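Temps de lecture : 4 minutes

Point d'étape n° 2 — atelier robotique du club Zidton
2 juillet 2024

Bonjour Retno Jugah, bonjour à toute l'équipe de la fondation Elix,

Je vous avais promis un point avant l'été, le voilà ! Je l'écris sur un coin de table entre deux soutenances, alors pardonnez le style (la version comptable, bien propre, part dans un autre courrier avec les factures).

Petit rappel pour ceux qui nous découvrent : le club réunit des élèves de première et de terminale, plus quelques étudiants de BTS qui reviennent parce qu'ils n'arrivent pas à décrocher. Le projet de l'année s'appelle Raju, et le but est de faire trier puis plier du linge par deux bras. On vise les rencontres interclubs de Heltby en octobre, catégorie « tâches ménagères ».

Où on en est

La cellule est montée et on travaille dedans presque tous les soirs. Les profilés alu ont été la bonne surprise du budget, les élèves ont tout coupé et assemblé eux-mêmes, et on a gardé de quoi refaire un côté si besoin. Les deux bras sont fixés face au tas de vêtements, chacun avec sa petite caméra près de la pince. En ce moment on s'exerce à attraper un vêtement par un coin et à le soulever pour le séparer du reste. Dit comme ça, ça a l'air bête. Essayez avec un tissu satiné qui glisse et deux autres pièces emmêlées dessous !

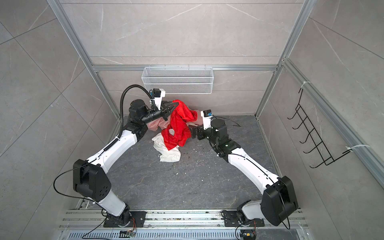 Ce que les élèves ont appris

Beaucoup de choses que je n'avais pas mises dans le dossier de départ. On avait prévu de la programmation et un peu de mécanique, et on s'est retrouvés à parler textile pendant des séances entières : comment tombe un tissu, où le pincer, pourquoi un col donne une meilleure prise qu'une manche. Une élève a apporté les patrons de couture de sa grand-mère et on a passé une soirée formidable à chercher les ourlets du bout des doigts, les yeux fermés.

Côté données, le groupe a enregistré 115 démonstrations exploitables. L'objectif annoncé était de 1000, je sais, et je préfère vous le dire franchement : il était trop optimiste. Chaque essai demande de remettre le tas en vrac, de lancer l'enregistrement, de piloter les bras sans s'énerver, puis de relire le tout et de l'étiqueter. Les élèves ont voulu jeter les essais ratés au début, et puis ils ont changé d'avis en cours de route et créé un dossier à part, avec une étiquette par type de raté. C'est leur idée et je la trouve très bonne.

Ce qui coince

La vue des caméras de poignet, surtout. De près, un vêtement chiffonné devient une montagne de plis, et le programme a du mal à dire où finit une pièce et où commence la suivante. Avec du rouge vif contre du blanc, ça va encore. Le rose pâle à côté du blanc, c'est une autre histoire, et les imprimés légers compliquent tout.

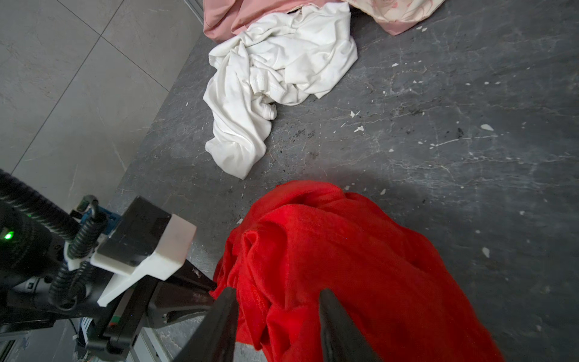 Du coup on a décidé de varier les tissus dès la rentrée, avec des matières épaisses et douces d'un côté, des choses fines de l'autre, et de refaire les réglages de lumière avant chaque séance. Il y a aussi les câbles. On a revu leur passage deux fois déjà et je voudrais qu'on s'y remette à tête reposée — les élèves de terminale ont un croquis, il faut juste que quelqu'un le mette au propre. Et on s'est mis d'accord pour balayer le plateau plus souvent, moi compris.

Budget et suite

Il nous reste presque 40 % de l'enveloppe. J'aimerais en garder une partie pour le déplacement à Heltby et mettre l'autre dans des doigts de pince de rechange, si vous êtes d'accord (la ligne s'appelait « petit outillage » dans la convention, dites-moi s'il faut un avenant). La salle ferme en août, on reprend dès la rentrée avec deux séances par semaine.

Le pliage proprement dit n'a pas commencé. On s'y met quand la séparation du tas tiendra la route, et je vise une première démonstration devant les parents avant la compétition. Vous êtes évidemment invités, il y aura du café et probablement trop de gâteaux !

Merci encore pour votre patience et pour vos questions de la dernière fois, celle sur la relecture des essais nous a bien fait avancer. Je vous envoie le calendrier de rentrée dès que le lycée me confirme les créneaux.

À bientôt,
La responsable de l'atelier, club Zidton

Ce site utilise des cookies pour mesurer son audience. Accepter | Refuser | Personnaliser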